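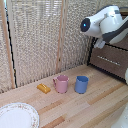
Partanen – Simulação Eletromagnética e Térmica
Recrutamento externo, referência 184

Engenheiro(a) de Aplicações – Máquinas Elétricas e Eletrónica de Potência
Local de trabalho: Flilport, com deslocações a Warnmont
Regime: contrato sem termo, tempo inteiro, modelo híbrido

Enquadramento

A Partanen desenvolve e comercializa programas de cálculo numérico destinados ao projeto de motores, geradores, transformadores e conversores. O seu produto principal, Flaltska, é utilizado por gabinetes de projeto e por fabricantes de equipamento no dimensionamento preliminar, na verificação por elementos finitos e na preparação de relatórios técnicos. A empresa conta atualmente com 184 colaboradores, repartidos entre a sede, em Flilport, e o centro de desenvolvimento de Warnmont.

Com a entrada em funcionamento do novo módulo de acoplamento térmico, prevista para março, a Direção de Aplicações pretende reforçar a equipa que presta apoio técnico aos clientes industriais. O lugar agora posto a concurso depende hierarquicamente de Irja Laaksonen, diretora de Aplicações, e funcionalmente de Pentti Kemppainen, responsável pelo módulo.

Funções a desempenhar

O(a) titular do lugar terá a seu cargo:

– prestar apoio técnico de segunda linha aos utilizadores do Flaltska, em língua portuguesa e inglesa, incluindo a reprodução de anomalias e a sua comunicação à equipa de desenvolvimento;
– construir e validar modelos de referência de máquinas síncronas de ímanes permanentes, máquinas de indução e máquinas de relutância;
– comparar resultados de simulação com medições fornecidas pelos clientes e redigir as respetivas notas técnicas;
– ministrar ações de formação, presenciais e à distância, para grupos de até 18 participantes;
– colaborar com a área comercial na preparação de demonstrações e na resposta a cadernos de encargos;
– rever a tradução portuguesa da documentação do produto.

No primeiro ano, uma parte substancial do tempo será dedicada à migração dos modelos existentes para o novo formato de ficheiro. A biblioteca compreende 370 modelos, dos quais 66 exigem revisão manual das propriedades dos materiais e das condições de fronteira térmicas.

Requisitos obrigatórios

Mestrado em Engenharia Eletrotécnica, Engenharia Mecânica, Engenharia Física ou área afim. São admitidas candidaturas de titulares de licenciatura com experiência profissional comprovada de, pelo menos, cinco anos em projeto de máquinas elétricas.

Conhecimento sólido do método dos elementos finitos aplicado a problemas magnéticos de baixa frequência, em regime estacionário e transitório.

Experiência mínima de dois anos na utilização de um programa comercial ou académico de simulação eletromagnética.

Capacidade de programação em Python para a automatização de cálculos e o tratamento de resultados.

Domínio da língua portuguesa, falada e escrita, e nível de inglês adequado à redação de documentos técnicos.

Disponibilidade para deslocações, com uma frequência média de duas por trimestre.

Elementos de valorização

Serão valorizados o conhecimento de métodos de otimização multiobjetivo, a experiência em ensaios laboratoriais de motores, a prática de modelação vibroacústica e o conhecimento de uma terceira língua, preferencialmente o espanhol. A autoria de publicações ou de comunicações técnicas é considerada, sem constituir critério eliminatório.

Condições oferecidas

A remuneração é fixada de acordo com a tabela interna da empresa, em função das habilitações e da experiência, e é comunicada a todos os candidatos convocados para a primeira entrevista. Acrescem subsídio de refeição, seguro de saúde extensivo ao agregado familiar e comparticipação nas despesas de transporte. O horário é flexível, com um período de presença obrigatória entre as 10h00 e as 16h00. O teletrabalho pode ser autorizado até dois dias por semana, após os primeiros três meses.

A integração inclui quatro semanas no centro de Warnmont, com alojamento e viagens suportados pela empresa, sob a orientação de Sointu Sjöberg.

Apresentação de candidaturas

As candidaturas são submetidas exclusivamente através do formulário disponível na área de recrutamento do sítio da Partanen, com indicação da referência 184, e devem ser acompanhadas de:

a) curriculum vitae, com o máximo de três páginas;
b) carta de apresentação;
c) cópia do certificado de habilitações;
d) descrição sumária de um trabalho de simulação em que o(a) candidato(a) tenha participado, expurgada de informação confidencial de terceiros.

Não são aceites candidaturas enviadas por correio eletrónico. O formulário encerra às 17h00 do último dia útil de março.

Processo de seleção

A seleção compreende a apreciação curricular, um exercício prático e uma entrevista. O exercício consiste na análise de um modelo previamente preparado, tem a duração de três horas e pode ser realizado à distância. A empresa disponibiliza, para o efeito, uma licença temporária do Flaltska, não sendo exigido conhecimento prévio do programa.

O júri é presidido por Irja Laaksonen e integra Pentti Kemppainen e Guadalupe Bañuelos, dos Recursos Humanos. Todos os candidatos são informados por escrito do resultado de cada fase.

A Partanen assegura a igualdade de oportunidades no acesso ao emprego. Os candidatos com deficiência podem indicar no formulário as adaptações de que necessitem para a realização do exercício prático ou da entrevista.

Proteção de dados

Os dados pessoais recolhidos destinam-se unicamente ao presente processo e são eliminados seis meses após a sua conclusão, salvo autorização expressa do(a) candidato(a) para a sua conservação em reserva de recrutamento. O exercício dos direitos de acesso, retificação e apagamento faz-se mediante pedido dirigido à encarregada da proteção de dados, Ghada Sabbagh.

Os pedidos de esclarecimento sobre o conteúdo funcional do lugar devem ser apresentados através do mesmo formulário, no campo «Questões ao júri», até uma semana antes do encerramento.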